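How many folding demos before the policy stops grabbing two layers?
Posted in Botside Help > Learning from demonstrations

Rima Azar
Hi everyone! I've been collecting shirt demos with a hand-held gripper for our little Coltetti project, and I'm up to 486 episodes so far. Every one starts with a crumpled garment on the table and ends with it in the basket. Training runs fine and the loss looks lovely, but the policy keeps closing on two layers when it should take one, and then everything downstream goes sideways. Do I just need more, or am I recording the wrong thing? I'd love to hear from anybody who has been through this with cloth.

Rekha Sandhu
Oh, I feel for you, cloth ate most of my December! I wouldn't rush to record more just yet. Go back and watch the half second before the fingers close in a good handful of your episodes. When I did that with my own set, I found I was grabbing wherever was handy — a seam one time, a bunch in the middle the next — and my hands were sorting it out afterward by feel, which the model never gets to learn from.
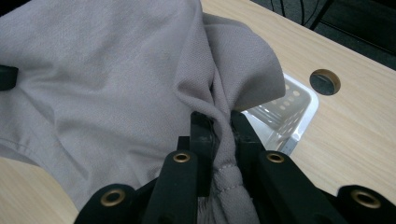 So pick one kind of grasp and stick with it for a whole session. I settled on hems first and kept middle-of-the-cloth pinches in a separate folder, with their own label. Slow down on the approach too, and leave a tiny pause once the fingers are shut. I recorded 40 fresh ones like that, mixed them in, and dropped the sloppiest of the old ones (that part hurt, I won't lie). My double grabs went down a lot. I'd also throw in a few where you pick up two layers on purpose, let go and try again, so it has seen a recovery.

dixit_fan
more data. we were at 620 and it was bad, at 800 it was ok. different fabric though

Rima Azar
Thank you both! Rekha, I watched a bunch over lunch and yes, my grasps are all over the place. Starting a hem-only folder tonight — will report back on whether Umow reads the labels properly.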